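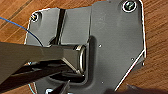
About Windel

Windel assembles and refits small mechanical parts for companies that make door hardware, pumps and farm equipment. We have 62 employees at two sites, the main shop in Dundley and a smaller one in McAlister. Most of our orders are short runs, often a few dozen pieces, and a lot of them come back to us years later for repair.

How the work is done

For most of our history every part was put together by hand at a bench. Much of it still is. Since December we have also used robot arms for some of the handling: picking up short metal cylinders, holding them against a plate, and setting them into a recess. These jobs used to mean hours of gripping small, smooth parts between thumb and finger, and they were the jobs people most often asked to be rotated off.

The arms work on the same benches as before. We kept the wooden tops, which are easy on finished metal and cheap to replace. An assembler sets out the work, starts the cycle and checks the fit. Fits that are out of tolerance go to a second person, who decides whether to rework the part or scrap it.

What changed for our people

No one was let go when the arms came in. Two assembler jobs were left open after retirements, and we filled both with setup technicians. Eighteen of our assemblers have finished the in-house setup course, which is taught on paid time and covers teaching positions, changing fingers, clearing a stopped cycle and basic wiring checks. Finishing it raises a person's pay grade.

Some things got harder. Changeovers between orders took longer than we had planned, and on very short runs we still go back to hand assembly. Assemblers also told us that watching a cycle is more tiring than it sounds, so we changed the schedule. A person now spends no more than half a shift with an arm and the rest on hand work, inspection or packing.

Tamsin Whitelaw, our shop manager, runs a meeting at each site when a new job is being considered for an arm. The assemblers who do that job by hand are asked first, and their notes go into the setup sheet.

The Olholm line

Our largest repeat order is the Olholm line of latch assemblies, built in Dundley. Final inspection on Olholm is done by hand and will stay that way.

Visiting and jobs

Customers are welcome to see their parts being built. Please arrange a time with the Dundley office and wear closed shoes. Open positions at both sites are posted on our Jobs page.

Page updated September 2023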